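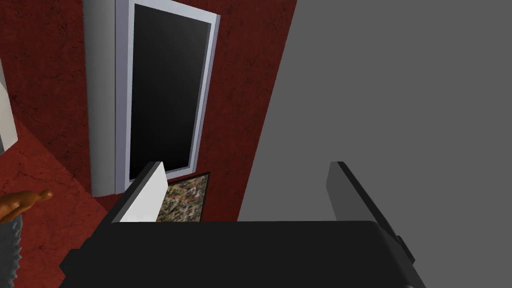 Do I need to descale the Radebe kettle if my water is soft?
Less often than the leaflet in the box suggests, but you still do it. Soft water leaves less behind, and a filter jug does not bring the amount down to nothing.

Section 4. Descaling and the limescale light

4.1 What the light does

The orange light on the base is sold as a limescale sensor. It does not sense limescale. It counts boils, and after 449 of them it comes on, whether the inside of your kettle looks like a cave or like the day it left the shop. Treat it as a reminder and use your own eyes for the rest.

You can change the count to suit your water (see 4.4). Most owners never do, and then wonder why the light nags them in Kirnham, where the water is soft, or stays off in Narnberg, where it very much is not.

4.2 What to use

Citric acid powder, sold by the bag in most hardware shops, works well. So does plain white vinegar, if you can put up with the smell. The Gekevum sachets also work. They cost a good deal more, and when Oi-ling Mok tried them for this guide against loose citric acid, in two kettles furred up from the same tap, she could not tell the results apart. Buy them if you like sachets.

CAUTION: Do not use bleach, washing soda or anything meant for drains. Never mix bleach with vinegar or any other acid, in a kettle or anywhere else. The gas it gives off is dangerous.

CAUTION: Do not believe advice to scrape scale off with a knife. You will scratch the base plate, and scale takes hold faster on a scratched surface.

4.3 Descaling, step by step

1. Switch off at the wall. Lift the kettle off its base and let it cool if it has been used.

2. Pull out the spout filter by its tab. It comes straight up. If it will not move, run warm water over it and try again.

3. Fill the kettle to the half mark with cold water.

4. Put it back on the base, switch on and bring it to the boil. Switch off at the wall again.

5. Open the lid, keeping your face and hands away from the steam. Wait a few minutes, then add 2 level tablespoons of citric acid, slowly. It will fizz. Adding it to water that is still bubbling hard will make it foam over the top.

6. Leave it for 20 minutes with the lid open. Drop the spout filter in as well if it has gone white or gritty.

7. Pour the lot down the sink and look inside. Loose flakes can be wiped off with a soft cloth. If there is still a crust, repeat from step 3.

8. Rinse well, fill with fresh water, boil it and throw that water away. Do this twice. The second boil is not us being fussy — one rinse tends to leave a sour taste in tea.

9. Put the filter back, tab side up, until it clicks.

Using vinegar instead: fill to the half mark with equal parts vinegar and cold water. Leave it for an hour and do not boil it. Boiling does speed things up a little, and your kitchen will smell like a chip shop until bedtime. Carry on from step 7.

NOTE: Some older copies of this guide told you to leave the solution in overnight. Pieter Masilela asked for that to be taken out and we agree with him. A long soak does nothing a second short one won't do, and it is hard on the lid seal.

4.4 Resetting and changing the count

1. With the kettle on its base and switched on at the wall, hold the temperature button until the light blinks.

2. Let go. The count is now back to zero.

3. To change the count, press the button again while the light is blinking. One blink is hard water, two is medium, three is soft. The factory setting is medium.

4. Leave it alone for a few seconds to save.

NOTE: The light can be reset without descaling anything. If you have bought the kettle second-hand, a dark light tells you very little. Look inside.

4.5 Does descaling save money?

You may have read that a furred-up kettle costs a fortune to run. We have our doubts. Scale does slow the boil a bit, and the kettle uses somewhat more power, but overfilling it wastes far more. Good reasons to descale are bits floating in your cup, a noisier boil, and a kettle that cuts out before the water is hot.

4.6 If it still cuts out early

Check that the lid is fully shut and the base is dry. Then look at the small round contact under the kettle; wipe it with a dry cloth if there is dirt on it. Try one more descale. If that does not cure it, the cut-out switch has probably worn and no amount of citric acid will help. See section 7 for repairs, and keep your receipt — the shop will ask for it.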